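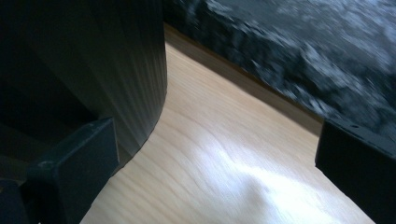 Department stores and shopping malls have traditionally given their ground floors to foreign fashion labels, and the terms on which a new label enters a city have changed considerably in recent years. This report examines one such entry, that of the handbag and small leather goods label Mirard, into a regional city where its products had previously been available only through resellers. The project was carried out by a group of four students in the Retail and Fashion Management program over one semester, under the supervision of Yasuo Hamada. The label's identity rests heavily on surface and line, and the first design exercise in the course asked students to collect textures that could carry a store concept. Fine vertical ridges on a dark gray cylinder, with highlights that thin out as the surface curves away, are close to the kind of finish the group later proposed for the display columns. The larger part of the work, however, concerned pricing, location and customer expectations.

Background

Mirard sells through its own boutiques and through counters in department stores. Before the opening studied here, shoppers in the city had two options. They could travel to the capital, or they could buy from private resellers who added a margin and offered no repairs. The local partner, Gudska, is a family-owned distributor that already operated two shoe stores and a watch counter. It signed an agreement to open a single Mirard boutique on the second floor of the Matsuda shopping center, facing the escalators.

The group chose this case for practical reasons. The boutique opened in August, shortly before the semester began, and Gudska agreed to let students speak with staff and hand out a short questionnaire near the entrance.

Research Questions

The project set out to answer the following questions:

Did shoppers who had bought from resellers move their spending to the boutique?
Which product groups drew visitors into the store, and which were bought?
Was the location within the shopping center suitable for the label?

Method

The questionnaire contained 14 items and was offered to shoppers leaving the boutique, whether or not they had made a purchase. A total of 1158 visitors passed through the door during the observation periods, which were counted by hand at the entrance between 11 in the morning and closing. Keegan Dhillon and Hatsue Hirano were responsible for the counts. Asger Þrastardóttir conducted interviews with 20 shoppers who agreed to speak at greater length, and Minoru Iwasaki compared shelf prices with those listed by resellers.

The interviews were held in the seating area outside the store. Names were not recorded. Gudska did not share sales figures, and statements about purchases in this report are therefore based on what shoppers told the group and on the number of shopping bags seen leaving the store.

Findings

Price was less of an obstacle than the group had expected. For most of the bags compared, the boutique was cheaper than the resellers. The exception was the canvas tote, which resellers had bought in quantity during seasonal sales in the capital and were still offering below the boutique price. Several interview participants mentioned this tote without being asked.

Repairs and exchanges were a stronger motive. Of the 20 shoppers interviewed, 11 said that access to repairs was the main reason they would buy from the boutique in the future. One participant had waited four months for a replacement strap from a reseller and finally had one made by a shoe repair shop.

Handbags drew visitors in, while wallets and card holders were the items most often purchased. Staff confirmed this pattern in general terms. The men's range was represented by a single shelf near the back wall, and a number of visitors left after asking for belts that the store did not carry.

The location produced mixed results. The escalators brought a steady flow of people past the window, but many of them were on the way to the cinema and did not stop. Visitors who came specifically for the label reported some difficulty finding it – the directory on the ground floor still showed the previous tenant.

Recommendations

The group recommends that Gudska bring forward the men's belts planned for the following season and move small leather goods to the front table. The directory should be corrected as soon as the shopping center allows. A printed card explaining the repair service, handed out with each purchase, would address the concern raised most often in the interviews.

For the interior, the group proposes replacing the two plain white columns with ridged ones in dark gray and lighting them from one side. A cost estimate was requested from the shopfitting firm Prorus and had not been received when this report was submitted.

Limitations

The observation periods did not include the year-end holidays, and the questionnaire was available only in English and Japanese. The reseller prices were taken from public listings and may differ from the prices paid after negotiation.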